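Front loader walks across the floor on spin, do anti-vibration pads really fix it?
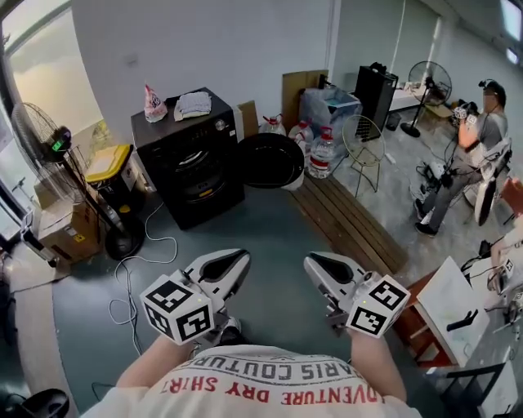
Posted by Kyung-hwa Ji, 02/05/2026

Our washer creeps. It's a Willberg front loader, bought secondhand in January, and on the fast spin it works its way out from the wall by the width of my hand. I push it back, it does it again. The store where I went to ask wants to sell me a set of rubber anti-vibration pads from Bramton, and the guy swore they would "solve it completely." I have my doubts. The floor is hard and smooth with nothing on it for the feet to grab, and everything near the machine gets shaken too. I've had to stop keeping anything breakable up top, so now it's just a folded cloth and a bag. The basin leaning on its side to the right of the washer rattles so badly on the last spin that I've started moving it before I run a load. The water jugs at least stay put, being heavy.

Things I have done already. I checked the shipping bolts (out, all of them, I have the bag with the bolts in it). I cleaned the filter, which did nothing for this, and I don't know why every website says to do it. I tried smaller loads. A bit better, but it still moves, and I'm not going to wash three shirts at a time for the rest of my life.

Reviews of the pads are either five stars the day they arrived or one star six weeks later, so I don't trust any of them. Has anyone used these for more than a month? And would a piece of cardboard under the feet do the same thing for free? I have a big flattened sheet of it sitting right there against the wall.

Do-yoon Won

Skip the cardboard. It soaks up the first drip from the hose, goes soft under one foot before the others, and then you have a machine that is out of level on top of everything else. I did it in a rental and ended up scraping gray mush off the floor.

Before you pay for pads, get a level. A real one, not the phone app, or at least check the app against something you know is flat. Put it on the top of the washer side to side, then front to back. Take the cloth and the bag off first, obviously. Then push down on each corner with your weight. If the machine rocks at all, even a tiny click, you've found most of your problem. The feet screw up and down. Get all four touching, then tighten the lock nut on each one up against the cabinet. That second part gets left out a lot, and without the nut the feet wind themselves back in after a few loads. On a secondhand machine I'd bet on loose nuts before anything else.

Keep the feet as short as you can while still level. I've seen them screwed nearly all the way out so someone could clear a pipe, and a washer on stilts will dance whatever you put under it.

As for the pads: I have had a set for 10 months. They cut the noise in the room downstairs. Did they stop the walking? Partly, and I'd already leveled it by then, so I can't tell you how much was the pads. One of them has split. I would not call that "completely."

geum_laundry

Pads are a scam, get a heavier machine. Mine never moved.

Do-yoon Won

It never moved because somebody leveled it. Front loaders are already heavy, there's a lump of concrete in most of them.

hallway48

Slightly different view. If it is level, the nuts are tight and it still walks with a normal mixed load, look at the shocks. Open the door with the machine empty, push the drum down and let go. It should come up and stop. If it keeps bouncing like a car with bad suspension, the dampers are worn and no pad is going to help you. They are sold in pairs and you change both. You do have to get at them from the back or the underside, depending on the model, so look yours up before you tip anything over. Unplug it first.

Also check what you're washing. One bath mat or one heavy pair of jeans alone will throw any of these machines around. That doesn't mean it's broken.

I'd be wary of the sticky kind of pad in particular. They left rings on my floor that I still haven't gotten off.

Kyung-hwa Ji

Borrowed a level. Front left foot spins freely with two fingers and the lock nut on it is all the way down at the bottom doing nothing. So the store can keep its pads for now. I'll do the drum test tomorrow, and if it bounces I'll be back to complain about the price of dampers.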